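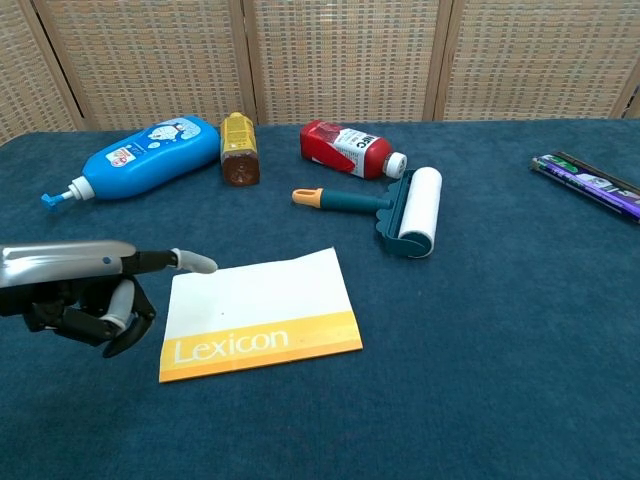 ## Re: [olwood-walkers] Printed route booklets, or just the web page?

> Hello all. Before we pay for another print run I'd like to hear from people. Last year's run was 1,025 copies and we still have three boxes of them in the library closet at Stunurbridge. The web page got 1,482 visits over the same season. Is paper still worth it? Could we put the money into new signposts on the Plimska loop instead?

Hello everyone,

Thank you for raising this, and sorry for the slow answer. I've been meaning to write since Sunday, and then the tomatoes all came ripe at once and you know how that goes.

I'm going to put in a word for paper, though a smaller amount of it. Three boxes left over does sound like a lot, but I think most of that is where we put them. The rack at Stunurbridge is behind the door, and when the door is open (all summer long!) you can't see it. The bakery in Olwood asked me twice for more and I never got around to bringing them any, so please count that one against me and not against the booklets.

The other thing is the phone signal. Once you drop down past the Majali ford you have nothing until you're almost back at the road. I walked it with my sister in June and she had the web page up on her phone, very pleased with herself, and then the map went gray and stayed gray. We got home on my old folded copy, which has a coffee ring right over route 13 — luckily we weren't walking route 13.

That said, I do agree the booklet needs work before we print anything. The parking notes for Plimska are out of date, the stile on the lower path is a gate now, and the type is so small that I have to take my glasses off and hold it up to my nose. If we dropped the two pages of history and put them on the web page, there would be room for bigger maps.

As for the signposts, yes please, and especially at the fork after the second bridge. I've sent more than one nice family the wrong way there myself. Could we do a half-size print run and spend what's left on that one post? I'd be glad to go over the text with anyone who has the patience for it, and my kitchen table seats six if we squeeze.

If somebody can tell me how late the library is open, I'll pick up a box this week and take it over to the bakery.

Warm wishes to you all, and happy walking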